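Grekar P40 mainboard: stock update and BIOS note

Oct 30, 2020

The second shipment of the Grekar P40 mainboard has reached our Endale warehouse. Backorders from August will go out first, in the order they were placed. If you have moved since ordering, please update your address through your account page before the parcel is booked with the courier.

The board is the same revision as the first batch. It takes four memory modules, has two M.2 slots and uses the standard ATX mounting pattern. The colour of the slot covers has changed from grey to black, but the part number stays the same.

BIOS 87

Boards in this shipment come with BIOS 87 already installed. Owners of earlier boards can download it from the support page. The main change is to fan behaviour. Under the old version, the case fan headers ran at 100 per cent for several seconds after waking from sleep. They now return to the speed set in your profile.

The update also fixes a fault where the second M.2 slot was missing from the boot list when all the SATA ports were in use. Custom fan curves are cleared during the update, so write yours down first. Memory profiles are kept.

Pidance coolers

The Pidance tower cooler fits the P40, but the fan clips sit close to the first memory slot. Modules taller than 40 mm will touch the fan. You can raise the fan slightly on the heatsink or use the second and fourth slots, as the manual recommends for a two-module kit.

The mounting kit is sold separately for older boards. Check which bracket you have before ordering, as the two types are not interchangeable.
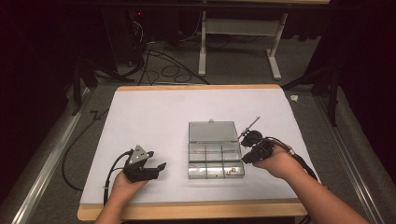 Power supplies

The Gakstead 600 watt unit is back in stock at the Endale counter and online. Cables from the previous Gakstead model must not be used with it. The plugs fit, but the wiring at the power supply end is different and can damage your drives.

Warranty claims for either model go through the usual returns form. Include the serial number from the side label and a copy of your receipt.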